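Small Rooms, Short Rails: Hanging Space in the Compact Home

Household storage has become a subject of serious study at the Dalen Institute for Domestic Interiors, where the residential program has spent the past year examining how clothing moves between the laundry, the rail and the drawer. The institute's findings, issued to members on 15 August 2021, are of particular interest to residents of smaller apartments, in which one piece of furniture must often serve several purposes.

The study followed 92 households in the Plarley and Gonda districts. Each household kept a written record of its clothing storage for 12 weeks, noting which garments were hung, which were folded and which remained in a tray or on a chair until they were next worn. The last category was the largest. According to Romain Aubert, who directs the residential program, the result came as no surprise to the staff who conducted the interviews.

"Residents told us that they owned enough storage," Mr. Aubert said. "What they lacked was a place for the clothing that was between one state and another. A garment comes out of the wash and must wait somewhere. We had given very little thought to the waiting."

The report gives considerable attention to the freestanding clothes rack. Once regarded as a temporary measure for guests and students, the rack now appears in many homes as the principal hanging space. The model favored by the institute is low and made of wood, with a single rail and a base that forms a shallow box. A tray of clothing placed in front of it keeps unsorted garments within reach of the hangers.

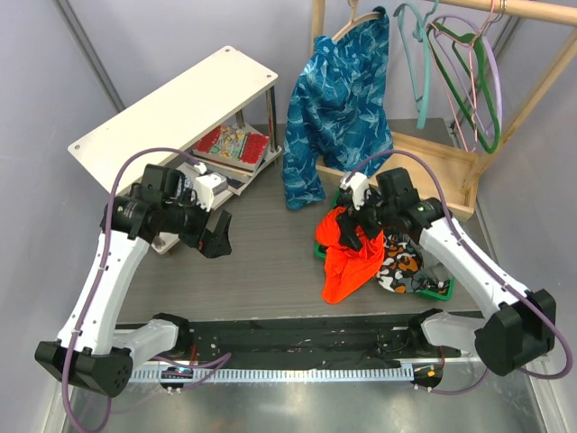
A patterned shirt on the wooden rack, with empty hangers on the rail and clothing in the green tray.

The institute recommends that hangers be left on the rail when they are not in use. In homes where spare hangers were stored in a closet or under a bed, garments stayed in the tray for longer. The report makes no recommendation as to color, although several families had assigned one to each member and were satisfied with the arrangement.

A small two-tier shelf is suggested as a companion piece. Books and boxes may be kept on the lower level, leaving the top free for folded items on laundry day. The Latitz Housing Association, which manages 161 apartments in Gonda, has since placed a shelf and a rack in its model residence, where prospective tenants may examine both.

Fabric is treated in a separate chapter. Shirts with a collar and buttons are generally hung without difficulty. Lightweight and stretchy materials are another matter, as they tend to bunch and will slide from a smooth plastic hanger if the shoulders are not evenly set. Mesh calls for some patience – it gathers easily, and a hurried pull may leave it stretched out of shape.
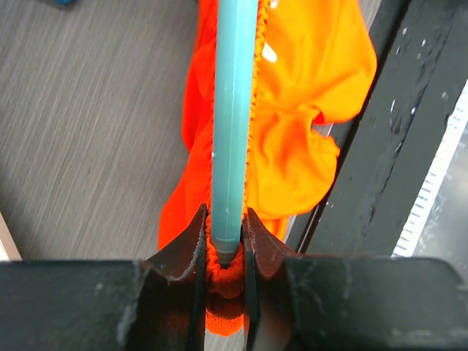

Bright orange fabric bunched around a length of teal plastic, with mesh gathered at the tip.

For such materials, the report advises laying the item flat on a table and smoothing out the gathers by hand before any attempt is made to hang it. Where the fabric will not hold on a hanger, it should be folded once and placed in a drawer. Items of this type accounted for about 20 percent of the clothing recorded in July, when sportswear and swimwear were in frequent use.

A second phase of the study will consider entryways and the storage of coats. Households in Plarley that wish to take part may apply in writing to the residential program at Dalen.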